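# Kenix open afternoon, Uden: notes on the panel rules

I went to Uden in March with a short list of questions and one real worry. Kenix says its inspection robots can work standard electrical panels under the same rules as a trained person. I have heard that from other firms.

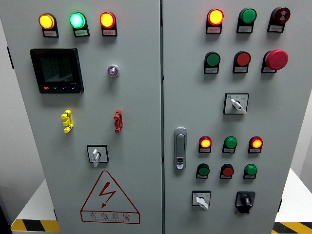
*Double-door control cabinet, with the emergency stop in the upper part of the right door.*

The talk before the tour ran to 30 slides, most of them about a house rulebook called Nisto. It has 11 rules for any machine that may touch a live cabinet. Some are sensible. The robot must read the label before it presses anything. It must not turn a selector switch unless a person has signed for that step. Two pilot lights that disagree mean stop and call someone.

My trouble starts with the labels. On this cabinet each light and button has a small white plate with tiny print, and there are three groups of controls on the right door alone where red and green sit side by side. If the plate can't be read, the rule says the robot backs off. Fine, but how unreadable is unreadable? The rulebook gives no figure, and when I asked I was told it was "set per site". I take that to mean whoever is on shift picks one.

The emergency stop gets a whole page. Robots may press it but may never reset it, and I have no quarrel with that. I would have liked a word on what happens if an arm brushes it by mistake, as a mushroom head sticks out further than the buttons near it. There was a line about "clear approach paths" and then we moved on.

The warning triangle near the foot of the left door reads "有电危险" and "DANGEROUS ELECTRIC". Nisto says warning signs are for people and robots should ignore them. I think that is the weakest rule of the lot. A sign tells you what sort of box you are dealing with, in whatever language.

Kenix claims 3206 logged operations with no wrong press. The log is its own. Tiedemann, which does the outside checks, has looked at just over 2000 of them, and I could not get a copy of its report. I have asked for it by post, along with the site settings for label reading.

Coffee was at four, and the bus back leaves from the far side of the car park.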